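The Slow Fruit of Winter
On learning to shop, and wait, the way my neighbor does

When I moved to Vikby, a town so far up the valley that the bus driver turns off the radio because there is nothing left to receive, I brought with me a city person's idea of fruit. I bought what I wanted on the day I wanted it, and if it was hard as a doorknob I ate it anyway and complained. It took one winter next door to Oľga Sokol to cure me of that.

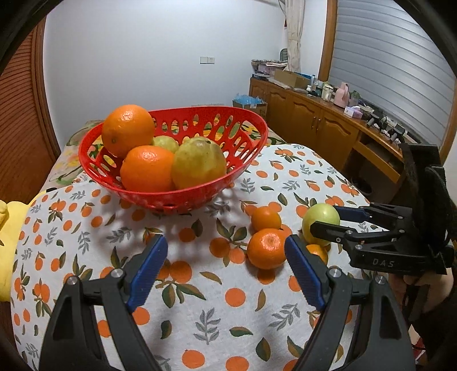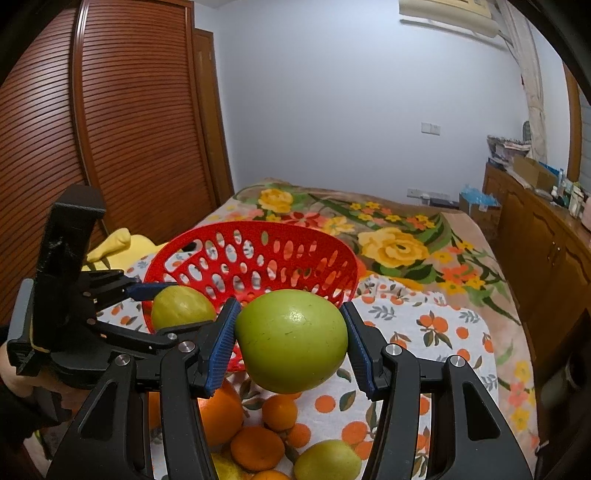
Oľga is from a family of orchard people, and she has opinions on storage the way other folks have opinions on football. Her cellar is 19 steps down from the kitchen (I know because she calls them out loud when her hands are full, so she won't miss the last one), and on my first visit in October she had me stand at the bottom with my eyes closed and just breathe. Apples, mostly. Then quinces, then something like damp newspaper, and under it all the cold, clean smell of the stone.

She keeps three kinds of apples down there, and the one she is proudest of is an old local variety called Grornell. I'd never heard of it, and you probably haven't either, unless you grew up within a tractor ride of the place. Picked in the fall, a Grornell is sour enough to make your ears move. Leave it alone until after the holidays and it softens into something close to honey and pears, and I say that as a person who never used to care much for apples at all!

"You people want everything on Tuesday," she told me, when I asked if we couldn't just try one now. We tried one now. She watched my face and was very pleased.

The tree it came from stands in what's left of the Isorgate orchard, above the church. In her grandfather's day there were 1,092 trees up there, every one of them written down in a ledger that Oľga still has, with its water stains and its little pencil notes about canker and late frosts. Today there are 43. Some went to a hard winter, more went to the new road, and a good many were simply left until the ivy had them. She prunes the survivors herself, with a nephew to hold the ladder, and she gives away grafting wood to anyone who asks politely.

I asked politely. My two little whips are growing against the south wall now, tied up with strips of an old pillowcase, and I visit them with my coffee most mornings as if they might have news.

In the meantime I've changed how I keep the fruit I buy. Apples live apart from the citrus, in the cold pantry, each one wrapped if I have the patience. Lemons go in the refrigerator. Pears I check every evening with a thumb up near the stem, and on the night they give a little, that's dessert, whatever else I had planned.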